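Speaker notes – planner/controller split, sorting cell
12/8/21, afternoon session. Slot is 25 minutes plus questions.

Slide 1. Title
Name, team, thanks to Philomena Daly for the slot. Say at the start that the talk covers software only. Questions on the cell hardware go to Kazuhiro Ichikawa afterwards.

Slide 2. The stack
Four processes. Drekinau does perception and publishes object poses. Brustance is the planner. Noltard is the controller and the only process allowed to send joint targets. The fourth is the simulator, which takes the place of the arm and speaks the same interface. Planner and controller do not know which one they are talking to. Spend a minute on this, the rest depends on it.

Slide 3. What went wrong before May
The old planner sent a full path and then waited. If a pose changed during the move, the change was thrown away. The arm arrived where the part had been. We hid this with a long settle time after each detection, and cycle time suffered. Show the old timing chart. Do not read out the numbers, they are on the slide.

Slide 4. New split
Planner sends short segments with a time stamp and a validity window. Controller keeps a queue of 3 segments. If the pose behind a segment is stale, the controller drops the segment, holds the last safe waypoint and asks for a new one. Holding is a proper state with its own entry and exit checks. Gönül Kaplan wrote the state machine and will take questions on it.

Slide 5. Approach to the tray
The tray is the hard case. The fingers have to come straight down between walls, so there is little room for sideways error. Above the tray we plan in joint space. For the last part of the descent we switch to a straight line in Cartesian space with the tool axis locked. The switch point used to be a fixed height. It now comes from the tray model.

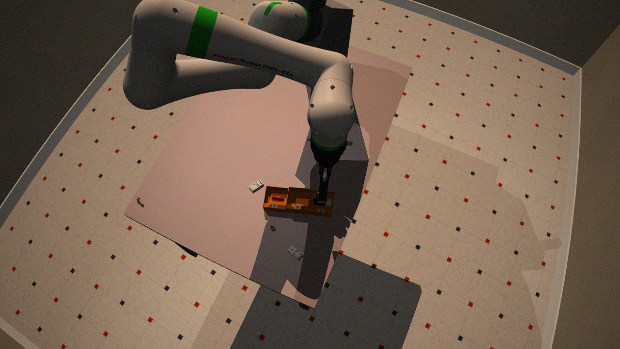 Slide 5: CRX-5iA model in the simulator, gripper down in the right-hand compartment of the tray.

Point out the divider. Its collision shape is padded by 5 mm, and the padding is only removed for the locked-axis move. Leave it on and the planner reports no solution. Remove it everywhere and it cuts corners over the tray.

Mention the dominoes on the work surface. They are good test objects for pose estimation – flat, clear edges, and the pips settle which way round the tile is, except on doubles. Drekinau returns two candidate poses for a double and the planner takes the one with less wrist rotation.

Slide 6. Results in simulation
Batch of 900 runs, random start poses, same seed list for old and new planner. Over 295 of the old planner's runs ended in a timeout or a contact with the tray wall. All failures are logged with the full segment queue, so each one can be replayed. The new planner's failures are nearly all one kind: the descent starts near a wrist singularity and the straight line cannot be followed at the set speed. Controller stops correctly, but the part is not placed.

If asked about contact forces: the simulated friction values are guesses. Do not quote grip results from this batch.

Slide 7. Replay tool
Live demo if the network is up, otherwise the recording. Load a failed run, step to the dropped segment, show the pose age next to it. Hinata Takeda's filter panel is new and worth showing.

Slide 8. Open items
– Singularity check before the Cartesian switch. Branch exists, not merged.
– Clock drift between perception and controller. Currently corrected once at start-up.
– Tray model is entered by hand. Thandeka Modise is looking at fitting it from the depth data.

Slide 9. Questions
Leave slide 4 ready to go back to. Likely first question is why the queue is not longer: longer queues gave smoother motion and more stale segments.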